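Home | Ask | Topics | Members | Log in

Refitting tools in a moulded case: what order?

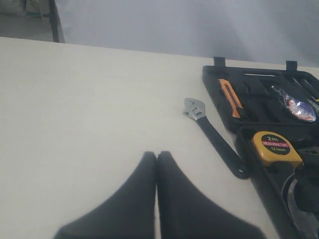 I have a household tool set in a black moulded plastic case and I can no longer get everything back so that the lid shuts. The set came from Moen's in Prastside. There was a card insert showing which tool went in which recess, and that went out with the packaging. At present I have the tape measure in the lower compartment, the orange knife in its diagonal slot in the upper one, a round item still in its clear plastic wrapping to the right of the knife, and the adjustable wrench on the table beside the case. The wrench is the problem. It has a long black handle with a hanging hole at the end, and in the recess I believe is meant for it the head sits proud and the lid stops short of the catches by 6 mm at the front. I have tried it both ways up. I have also tried it with the jaw wound in and wound out, with no consistent result.

I need to know three things. Is there a general rule for the order in which tools go back into these cases? Does the wrench jaw need to be at a particular setting? And should the round item come out of its wrapping before it goes in its recess, or was it packed like that? The maker's name inside the lid is Skirnorus. I have looked for a replacement card and found nothing.

The case is stored on a shelf 14 cm high, lying flat, so leaving the wrench on top of the case is not an option.

Posted by bench_end, Prasau

hollowground

The general rule is longest rigid tool first, then anything that crosses or overlaps it, then the short tools, then loose items. Moulded trays are laid out around the longest pieces. The smaller recesses fill what is left, so a small tool in the wrong place will usually block a large one, and the reverse is less common.

Take everything out and proceed as follows.

1. Put the empty case on a flat surface and close the lid. If it does not close empty, the hinge or tray is distorted and no packing order will help.

2. Look along the bottom of each recess with a torch. Swarf, a dropped bit or a scrap of packing foam under a tool is enough to lift it by several millimetres.

3. Wind the wrench jaw fully closed. Adjustable wrenches are normally packed closed or nearly so. With the jaw open the movable half projects from the head and rides up on the wall of the recess.

4. Offer the wrench up handle first. Let the end of the handle seat, then lower the head. If you press the head in first, the handle springs up at the far end and you will be tempted to force it. Many of these recesses have a small raised pip that grips the handle, and there should be a definite click or at least some resistance.

5. If the head still sits proud, turn the wrench over. The two faces of the head are often not symmetrical about the handle, and the worm may need clearance on one side only.

6. Close the lid with only the wrench in place. If it shuts, the wrench is in the correct recess and something else was fouling the lid. Add the remaining tools one at a time and close the lid after each.

Step 6 is tedious but it identifies the fault. In my own set the wrench was not at fault. I had a pair of pliers in with the handles spread 7 mm too wide.

On the wrapping: take it off. Shrink wrap on a single item is for retail handling. It adds very little thickness except where it is gathered or sealed, but the gathered part can stop a round item going down squarely. If it is electrical tape, it will also be easier to use without it. Keep the label if it has a size or rating on it.

Check too that the tape measure is the right way round. They are usually recessed with the belt clip downwards or to one side, and there is a relief in the moulding for the clip. If the clip is bearing on a flat surface the measure will be high. Being in the lower compartment it would be close to the catches on most cases, and that would fit with a gap at the front.

tinsnip_south

just leave the wrench out. I keep mine on a nail by the back door, it has the hole in the handle for that. never had the lid problem again

marlfield

I agree with most of the first reply, but would add a point about the tray and disagree on one item.

In some cases the tray is a separate piece held to the outer shell with clips. If it has lifted at a corner, every tool in that corner will be high. Press down round the edge of the tray with your thumbs, starting at the hinge side, and listen for it seating. Do this before step 1 in the list.

Also check for catches or tabs along the edges that have been left standing up. They need to be in the released position before the lid comes down or they meet the rim and hold it off, and it is easy to blame a tool for this.

The disagreement is about the knife. Leave it until last, whatever its length. Retract the blade fully and lock it before it goes in the slot. If the slide is forward the body may still fit, and you will then be pressing on a lid with an exposed blade underneath. When the set is used by more than one person I would remove the blade altogether and store it in a sleeve.

For the missing card, lay out the full set once it closes properly, then write the name of each tool in its recess with a paint marker. White shows well on black plastic. Ordinary permanent marker will not. Degrease the plastic first with a little washing-up liquid and let it dry. I did a case this way in May and the lettering has not rubbed off, apart from under the hammer.

Do not shave the moulding with a knife to make room. It weakens the grip on the tool, and the wrench will come loose when the case is carried upright.

bench_end

Thank you. The lid closes on the empty case. With the wrench alone, jaw closed and handle first, it also closes. The fault was the tape measure, which was in with the clip against the side wall. Turned round, it drops in and the catches meet. I have unwrapped the round item and will mark the recesses when I have bought a pen. I would sooner keep the wrench in the case, as there is no back door here to hang it by.

Last updated: 2021-01-11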